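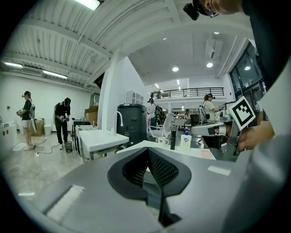
作業ノート/設備・機材
記入:Ayana Teshome 確認:Esperanza Ortuño
6月21日

ハンドヘルドグリッパー増設の件、下期分の見積もり整理。7月の予算締めに間に合わせるため、現時点の数字と未決事項を書いておく。清書は別途。

1. 前提
収集作業は現行どおり、一人がグリッパーを持ち、ヘッドセットまたは頭部カメラを着用する形を続ける。同じ部屋で複数人が並行して作業するので、制約になるのは台数より予備部品と作業場所、という見方で前回の打ち合わせは一致した。ただし台数も足りてはいない。増設希望は7台。内訳は常用5、予備2。
ロボットアーム側の追加購入は今期見送り。アームを先に買ってもデータが揃わないうちは遊ぶだけなので、順番としてはグリッパーが先。

2. 本体
候補はSkodikとCanteroの2社。
Skodikは本体と指が一式の価格で、納期は短い。指だけの追加注文は最小ロットがあり、こちらの使い方だと余る。
Canteroは本体のみの価格が安いが、指、マーカー取付板、ケーブルが全部別行になっている。合計すると差はほとんど消える。見積書の1枚目だけ見て比較しないこと(前回これをやった)。
治具の互換性はSkodikが上。既存のマーカー板がそのまま付くか、図面で穴位置を照合する必要あり。Esperanzaに図面を渡し済み、返事待ち。
Starkgateからも資料は来ているが、自動機向けの電動グリッパーが主で、手持ち用の筐体がない。今回は対象外とし、アーム導入時に再検討する。

3. 消耗品
指は80本を年間分として計上。根拠は交換記録。柔らかい外縁から傷むことが多く、内側のメッシュ状の面は比較的もつ。交換基準が人によって違うため、記録のばらつきが大きい。基準を決めてから本数を見直すべきだが、締めには間に合わないのでこのまま出す。
白黒のマーカーは所内印刷でよい。購入品にすると単価の説明が面倒になる。印刷寸法の検査は受け入れ側でやる。貼り替え時に白縁を切り落とさないこと。白縁が欠けると検出が不安定になる。
両面テープ、ケーブルタイは一般消耗品費へ。設備費に混ぜると経理から戻ってくる。

4. 頭部カメラ、ヘッドセット
本体の増設数に合わせると7組必要だが、全台同時に動かす日は少ない。5組で申請し、残り2組は翌期に回す案が有力。
眼鏡着用者はストラップとつるが干渉するという申告が前から出ている。次に買うものはストラップの取付位置を調整できることを仕様書に入れる。Butanceの貸出品で試着させてから決めたい。貸出依頼は未送付。明日の午前に出す。

5. 場所と配線
現状、黒いケーブルが作業者の足元の床を這っている。台数を増やす前に処理が要る。選択肢は二つ。
(a) 床用ケーブルカバー。安い、すぐできる。レイアウトを変えるたびに貼り直し。
(b) 天井側から落とす。梁に沿わせれば経路は取れそうだが、照明と空調の位置を避ける必要がある。施工業者の現地確認が前提で、今期の費用が読めない。
申請は(a)で出し、(b)は現地確認だけ依頼する。施設側に梁への固定可否を問い合わせること。
白い角柱の手前にある、蛇口付きの白い台は移設しない。給水まわりを触ると工事区分が変わる。追加の作業台を置くなら別の場所で考える。窓側は反射がマーカー検出に影響するか未確認。同じ台本を窓側と壁側で撮って比べる。遮光フィルムはその結果を見てから。
段ボール箱の置き場も決め直し。今は部屋の中に残っているが、増設分の梱包が来ると通路にかかる。棚を1本追加で見積もり依頼。

6. 金額
本体、指、頭部カメラ、ケーブルカバー、棚を合わせて、Skodik案の合計が572万円(税抜)。Cantero案は取付板の行が未回答なので合計を出していない。空欄のまま比較表に入れると安く見えるため、回答が来るまで表には載せない。
保守契約は両社とも含めていない。手持ち機は構造が単純で、所内で直せる範囲が広い。エンコーダーの交換だけは外注になる見込みで、単価を確認中。
送料と関税の扱いは見積書に記載なし。要確認。

7. 未決
・マーカー板の穴位置(Esperanza)
・Cantero見積もりの取付板、ケーブルの行(Ayana)
・Butance貸出依頼(Ayana)
・指の交換基準案。写真付きで1ページ以内(Esperanza)
・梁への固定可否、施設への問い合わせ(Ayana)
・窓側と壁側の比較撮影。台本は卓上の小物を使う既存のものでよい。マグ、ポンプボトルのような形の違う物を混ぜる。担当未定
・廃棄分の資産番号の照合。旧筐体のうち、シールが剥がれて番号が読めないものがある。台帳の購入日から逆引きする

追記(Esperanza)
予備2台は組み立て済みで買うより、筐体と部品で持つほうが融通が利く。1台分の部品表をSkodikに請求した。単価が出たら6の金額を差し替えてほしい。指の80本については異論なし。左右で型番が違うかどうかだけ発注前に確認すること。

追記(Ayana)
部品表の件、了解。差し替えは回答を受けてから行い、旧版の見積もりも同じフォルダに残す。型番は発注書の備考欄に左右を明記する。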